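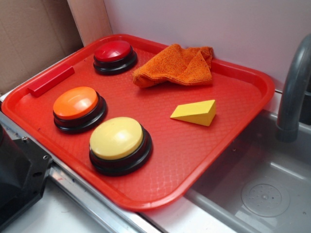 **What goes on a sorting tray?**
Small household things that differ in colour, shape and feel, kept together on a tray with a raised rim so that they stay within reach.

# Lubis brings sorting trays to Prunusville

Prunusville, 2019-08-25

Lubis, the play and learning supplier, has opened a tray lending service at its shop in Wiltwood Lane. Families, childminders and nursery staff can borrow a plastic serving tray and a bag of things to sort on it for three weeks at a time.

The bags are made up by colour. Those in the warm set hold items in red, orange and yellow, such as push buttons with domed caps, long blocks and soft cloths. Other sets are blue and green, or black and white. Each bag comes with a printed card of 10 short activities, among them matching by colour, finding two things that feel alike, and clearing the tray at the end.

"Parents kept asking us what to buy, and most of them had a tray in the cupboard already," said Frida Kvaran, who runs the Prunusville shop. "The tray marks out the space. A child can see what belongs to the game and where it goes back."

The service was tried out in February at the Skultora nursery, where staff used the trays at the start of the morning session. Hye-jin Cha, who leads the room for two-year-olds, said the cloths were the most popular item.

"They get folded, bunched up, put over a button and taken off again," she said. "We had planned to leave them out of the bags. After the first week we asked for more."

There are 100 trays to lend, and the shop holds 700 loose items to fill the bags. Everything is washed or wiped down between loans. Lost pieces are replaced from stock at no charge, but broken trays must be paid for.

Borrowing is free to anyone with a Prunusville address. Trays may be renewed once at the counter. Children should be supervised by an adult while using the items.

**Enquiries:** Frida Kvaran, Lubis, Wiltwood Lane, Prunusville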